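床板总是吱吱响，有什么不拆床的办法吗？

Yannick Le Goff
提问于 8月19日 星期六

各位好！我五月份搬家的时候把一张实木床拆了又装回去，从那以后一翻身就响，尤其是靠墙的那一侧。螺丝我都拧过一遍了，安静了两三个晚上，然后又开始。床是 Rellska 的旧款，说明书早就找不到了，床架用的是木榫加螺栓，中间一根横梁，上面铺排骨条。

我想问的是：有没有不用整张拆开的办法？另外声音到底是从哪儿来的，怎么判断？谢谢大家！

Laurinda Correia
回答

太巧了，我上个月刚把家里的床彻底治好，现在睡觉安静得不得了，所以忍不住来多说几句！

先别急着动工具，找声音最重要。把床垫掀起来靠在墙边，然后一个人用手掌一根一根地压排骨条，另一个人蹲在旁边听。压到哪根响，就在两头贴一小条胶带做记号。接着抓住床头板前后轻轻晃，再抓床尾板晃。如果压排骨条不响、一晃就响，那问题在四个角的连接处，跟床板没关系。

排骨条响的话特别好办：把那几根抽出来，两头包一层毛毡或者旧棉袜剪下来的布，再塞回去就行。我用的是 3 毫米厚的自粘毛毡，一卷 39 块，包完还剩一大半，顺手把餐椅脚也贴了，哈哈。

四个角响就稍微麻烦一点。你说拧紧以后过几天又松，我猜是螺栓底下少了垫片，或者木头已经被压出一个小坑了。把螺栓退出来，加一个大一号的平垫片，再加一个弹簧垫圈，拧的时候四个角轮流来，每个角先拧到七八成，最后再一起收紧。千万别一口气把一个角拧死，床架会歪，歪了更响！

木榫那里可以擦一点蜡烛的蜡，白蜡烛就行，别用食用油，时间长了会发黏，还招灰。

还有靠墙那一侧，你看看床头是不是顶着踢脚线？我家就是这样，往外挪了 5 厘米，响声少了一半。真的，先试这个，一分钱都不用花。

Pascal Huet
回答

换张铁床。

Thibault Hervieu
回答

楼上别闹，铁床响起来更可怕 :)

我补充 Laurinda 没提到的：中间那根横梁。很多双人床横梁下面有一条支撑腿，搬家以后地面不一样平，这条腿就悬空了，人一躺下横梁往下沉，两头的挂钩就跟着磨。你拿一张纸从腿底下划过去，能划过去就说明是悬空的。解决办法就是在下面垫东西，我当时锯了一小块硬木垫进去，再贴上毛毡，到现在都很稳。带调节脚的更省事，拧两圈就好。

垫的时候注意不要垫太高，不然中间拱起来，睡着会往两边滑，我第一次就垫过头了，半夜爬起来重弄，现在想起来还觉得好玩。木块的纹理最好竖着放，承重方向顺着木纹，不容易压扁。

如果横梁两头是金属挂钩，挂钩和槽之间也可以夹一层薄毛毡。这些都做完还响，那就看看地板，有时候真是地板在叫，床是被冤枉的！站到床脚边上踩几下就知道了。

做完记得回来告诉我们结果啊，这种小修理弄成了特别有成就感！
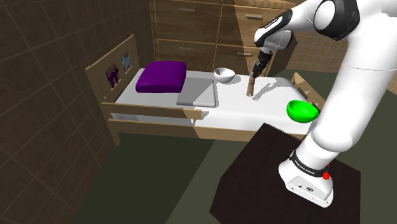 Sylvain Delaunay
蜡烛那招我也试过，确实管用，不过我家过了一个冬天又开始响了，估计是暖气把木头烤干了。现在我每年换季的时候补擦一次，顺便把螺栓检查一遍，9 分钟就能搞定。楼主先查支撑腿吧，我赌是它！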